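How to wash a dark sweatshirt so it stays dark

Feb 13, 2023 - by Wijesinghe
Last updated: September

My black clothes became gray very fast, until I changed the way I wash them. Now I do it like this.

Turn the garment inside out and close all zippers. Fill the sink with cold water and add 30 ml of liquid detergent, the kind for dark colors. Leave it for ten minutes, then press it gently with your hands - do not rub. Rinse two times.

If you use the machine, choose the short program and keep the spin low. Mine has 80 and 100 minute programs, and I never use them for black things.

Dry it flat on a towel, away from the sun. Fold the sleeves to the back first, then the bottom part up.
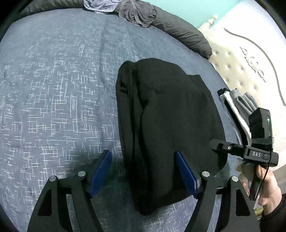 Can I use vinegar in the rinse?
A half cup of white vinegar is fine, but do not mix it with bleach.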